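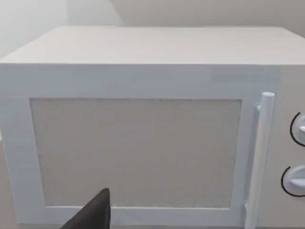

11月、採用の作業の記録。機械学習エンジニアの募集文を、昨日の夜から書き直しています。Undhamの案件は画像の仕事が多いので、応募する人に出す課題も画像にしたいです。課題の案の一つは、面と面の境目を見つけることです。白い電子レンジの上の面は前の面より少しだけ暗い灰色で、後ろの壁も白いですから、しきい値だけの方法では難しいと思います。解答の時間は5時間と書きましたが、長すぎるかもしれません。Heikeさんに聞くこと。

応募の状況。Lokentの掲示板からページを見た人は2,887人、応募は189人でした。書類を読むのは私とHeikeさんの二人だけなので、まだ半分も終わっていません。経験年数の欄は、書き方が人によって違い、比べにくいです。次の募集では「仕事で使った年数」と「勉強した年数」を分けます。
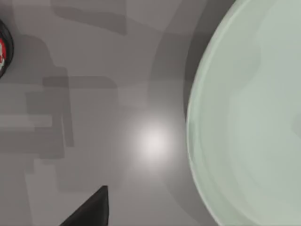 ラニア・マンスール(Rania Mansour)

午後3時、Heike Dreßlerさんと打ち合わせ。募集文の「情熱のある方」は消すことになりました。代わりに、入社してから最初にする仕事を具体的に書きます。Görtzの需要予測を引きつぐこと、古い学習用スクリプトを直すこと、この二つです。給料の幅も書きたいと言いましたが、Huswoodの本社の返事を待っています。

面接は一人につき二回のままです。一回目の質問が九つあって、多いです。モデルの評価についての質問が三つ重なっているので、一つにまとめる予定。

まだ決まっていないこと:課題のデータをどこに置くか。日本語の募集文をだれに見てもらうか(私の助詞はときどき間違っています)。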